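# Small-parts boxes, taped grippers and sharing a bench: tips from our kitting room

If you have ever picked a spilled box of washers off a floor, you already know why we care so much about lids. 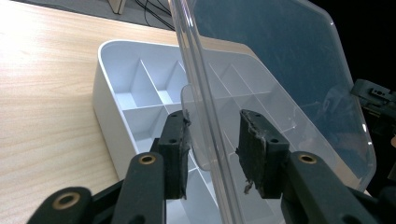
We pack hardware kits at Pronitz, the little bags of screws and dowels that come with flat-pack furniture, and since October part of the box handling has gone over to grippers. Most of what I've written down was worked out by the people on the benches (Hường Lã kept the first notebook, and half of these are hers, in her words or close to them). Plenty of it will do you good in a home workshop too, robot or no robot!

## Boxes and lids

- **Teach the lid before the box.** A clear lid is hard to see against almost anything, for people and for cameras. We practice the lid moves with the compartments empty, and only fill up once it's going on and off without a fuss.
- **Hold by the edge, lightly.** A thin lid will bow if you squeeze it, and then the far corner pops up just when you think you're done. Close the fingers until the lid stops sliding and leave it there.
- **Wash lids in lukewarm water with a drop of dish soap,** and dry them with a soft cloth. Paper towels scratch. Old scratches don't matter much to us, but greasy thumbprints do.
- **Fill from the far side toward yourself.** Your sleeve then never drags over a full compartment. I resisted this one for weeks, and Sơn Đinh was very patient with me.

## Looking after the taped fingers

Tape gives a gripper finger a bit of bite on slick plastic, and it wears out sooner than you'd like. We change ours every 300 lids, or earlier if it's shredding. Peel it all off, wipe the pad with rubbing alcohol, let it dry while you get your coffee, and wrap it fresh with the seam on the outside. Please don't put new tape over old; the pads get fat and lumpy and the grip goes crooked.

Keep a roll at every bench. We used to have one roll for the whole room, and you can imagine how that went.

## Looking after each other

The part I get asked about most is what happened to the jobs. There were 16 of us on the benches before and there are 16 now, but the days are different. Less snapping and stacking, which my wrists are thankful for, and a good deal more checking, teaching and untangling. Senthil Raju misses the rhythm of the old way, and says so, and I think he has a point: you could chat while your hands worked, and it's harder to chat while you're watching something else work.

So we swap. Nobody stays on gripper duty longer than 3 hours, and anyone who wants a hand-packing shift can put their name down for it on Tuesday. Csenge Fodor draws up the list and she does read the notes in the margin, so write them.

Spare tape is in the drawer under bench 19, next to the good scissors. Put the scissors back, please.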